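Subject: Re: [dyeclub] Indigo vat goes grey after second day
From: Dirk Claeys

Dear Nathalie and all,

Thank you for the message, I will answer below your text.

> Nathalie Maes wrote on Friday:
> My vat of 9 litres was yellow-green and good in the evening.
> In the morning it was grey and the wool came out pale.
> Must I throw it away? I used the powder from Botenico.

Please do not throw it away. A grey vat is mostly a vat with too much air in it. Warm it slowly, add a little fructose, stir without making bubbles, and leave it closed until after lunch.

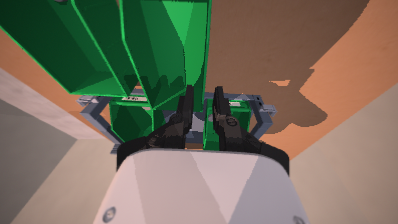
Green bins on an orange surface.

I had the same problem in July. My mistake was that I put the wool in dry, and dry wool carries much air. Now I let 200 grams of yarn lie in water for the whole night, and I press it well before it goes in the vat.

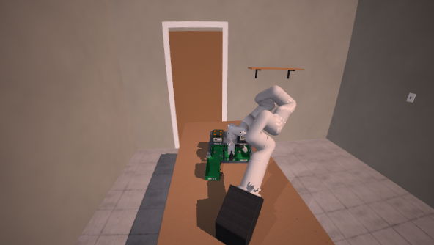 Can I use the same vat for cotton and for wool?
It is possible, but do the wool first, while the vat is mild, and add more lime for the cotton afterwards.

About the temperature: Liesbeth Leemans keeps hers at 35 degrees, I like it a bit warmer. Both of us get a good blue, so I think the patience is more important. 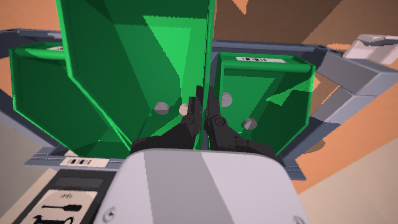
Three bright green bins, seen from close by.

For the rinsing, wait until the yarn has turned fully blue in the air. Then use cold water, and a spoon of vinegar in the last bath. Sânziana Avram wrote to me that she needs around 300 ml of vinegar for a big blanket, but I have never dyed such a big piece. 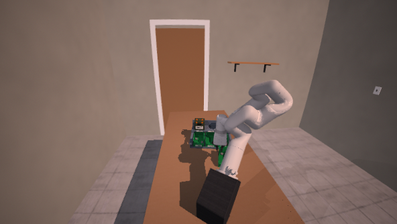
The long table with the divided tray of small parts.

Nathalie, if the vat is still grey on the next day, please write how it smells and if there is a skin on top. Frans Kuipers has more experience with old vats than me and maybe he can also answer.

With kind greetings,
Dirk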